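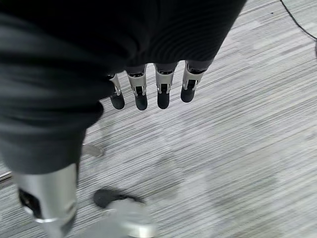 Search this site Enter keywords Go

Caring for Gray Hard Floors in Shared Rooms

Issued by the Hatlow Building Services Office
Revised 2018-03-23

Purpose

This page sets out the routine procedure for cleaning and maintaining the gray floors in shared rooms at Hatlow. It applies to the ground-floor workrooms, the Kerekes annex and the two meeting rooms on the upper corridor. It does not apply to carpeted offices or to the stairwells, which are cleaned under a separate schedule.

Staff and room users who clean a floor between scheduled visits are asked to follow the same steps. Questions may be directed to Marlina Liem at the Building Services desk.

Before you begin

Confirm the type of floor. The room card inside each door states whether the surface is sealed concrete, sheet vinyl or painted screed. All three may be dust mopped. Only sealed concrete and sheet vinyl may be wet mopped without prior approval. If the card is missing, dust mop only and report the missing card.

Collect the following from the supply closet:

Dust mop with a clean head
Flat mop with two washable pads
Two buckets, one for solution and one for rinse water
Neutral floor cleaner
Plastic scraper
Soft white cloths
Wet floor signs

Metal scrapers, scouring powder and colored abrasive pads are not to be used on any of these surfaces. Bleach is not to be used on painted screed.

Clearing the room

Move chairs and light tables to one side of the room. Lift furniture – do not drag it. Roll up extension cords and place them on a table. Items that are plugged in or labeled as work in progress must be left where they stand, and the floor cleaned up to them by hand with a cloth.

Heavy cabinets and shelving are moved only during the January closure. Between closures, the floor beneath them is not cleaned.

Step 1. Remove dry soil

Start at the wall farthest from the door and work toward the exit. Push the dust mop in long, straight passes, overlapping each pass slightly. Keep the mop head in contact with the floor at all times; lifting it at the end of a pass drops the collected dust. At the last pass, gather the soil into one pile and pick it up with a dustpan.

Use a hand brush in corners and along baseboards. Fine dust shows poorly on gray surfaces under ceiling lights, and a second dry pass is recommended in any room where sanding or drilling has been carried out.

Step 2. Treat marks and spots

Black heel marks on vinyl generally respond to a soft cloth and a small amount of undiluted neutral cleaner. Rub lightly in the direction of the mark and wipe with plain water.

Tape residue should be softened with a damp, warm cloth for 5 minutes and then lifted with the plastic scraper held at a low angle. Do not apply solvent. Where residue remains after a second attempt, note the location in the room log and leave it for Omprakash Malhotra, who holds the approved remover.

Oil or grease on sealed concrete must be blotted first. Wiping spreads it. Once blotted, apply diluted cleaner, allow it to stand briefly, and blot again.

Step 3. Wet mop

Dilute the cleaner according to the label on the container. A stronger mixture leaves a dull film and makes the floor slippery.

Place wet floor signs at every entrance. Dip the flat mop pad, wring it until it no longer drips, and mop in a figure-eight motion, moving backward toward the door. Rinse the pad in the second bucket after each section. Change the rinse water when it turns cloudy. Standing water must not be left on the floor, particularly at seams and around floor outlets.

Change to the second pad halfway through the room. In small rooms one pad is sufficient.

Step 4. Dry and reopen

Allow the floor to air dry with the door open. Fans may be used if they are set on a dry surface outside the room. Furniture is returned only when the floor is dry to the touch. Check chair and table feet at this point and replace any missing felt pads.

Remove the signs, rinse the buckets, and hang the pads to dry. Record the date and your initials in the room log.

Frequency

Workrooms are dust mopped daily and wet mopped every Friday. Meeting rooms are dust mopped twice a week. All floors are inspected every 14 days by Juwita Raju, whose notes are kept with the log.

Resealing of concrete floors is arranged by the office and should not be attempted by room users.

Reporting damage

Cracks, lifting seams, chips and soft spots should be reported on the day they are noticed. Call extension 1299 and give the room name, the nearest wall and the size of the damaged area. Cover a lifting seam with a sign – do not tape it down.

Reports made outside office hours are received by Wahyudi Hidayat and passed to the Building Services desk the next working day.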